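How a Belt Moves Things
February 24, 2018
By the Werkar Science Desk

A conveyor is a loop of flexible material stretched around two rollers. The rollers are called pulleys. One of them, the drive pulley, is turned by an electric motor. The other, the tail pulley, turns only when the belt pulls it.

The drive pulley does not push the belt. It grips it. The grip comes from friction, the force that resists sliding when two surfaces press together. If the belt is too slack, the pulley spins and the belt stays still. To prevent this, one pulley can be moved slightly outward until the belt is tight. This tightness is called tension.

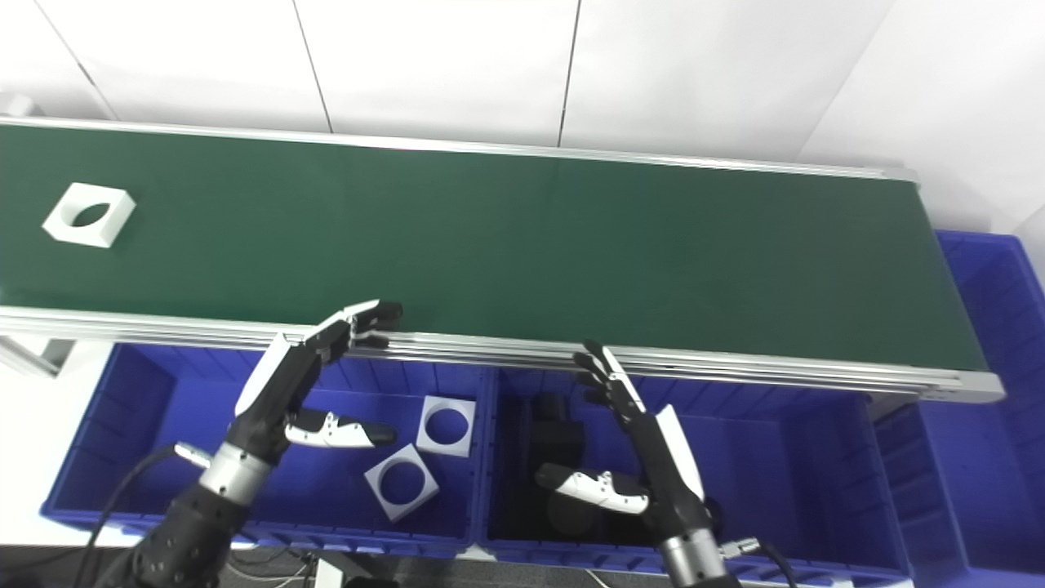
Friction also holds the load. A box placed on a moving belt slips for a moment, then travels at the same speed as the belt. On a slope, gravity pulls the box back down. If the slope is too steep, friction is not strong enough and the box slides.

Speed is easy to calculate. Measure how far a point on the belt travels, then divide by the time. A belt that moves 600 inches in 60 seconds has a speed of 10 inches per second. At that speed, a box needs 4.2 seconds to travel 42 inches.

A long belt sags between its pulleys. Two methods are used to support it. In the first, the belt slides over a flat plate called a slider bed. In the second, it rides on small free-turning rollers called idlers. Idlers waste less energy, so they are common on long conveyors that carry heavy material such as gravel.

The underside of the loop is called the return side. It carries nothing. Its job is to bring the belt back to the start.

Safety note: keep fingers, hair and loose sleeves away from any moving belt. The place where a belt meets a pulley is called a nip point, and it can pull things in.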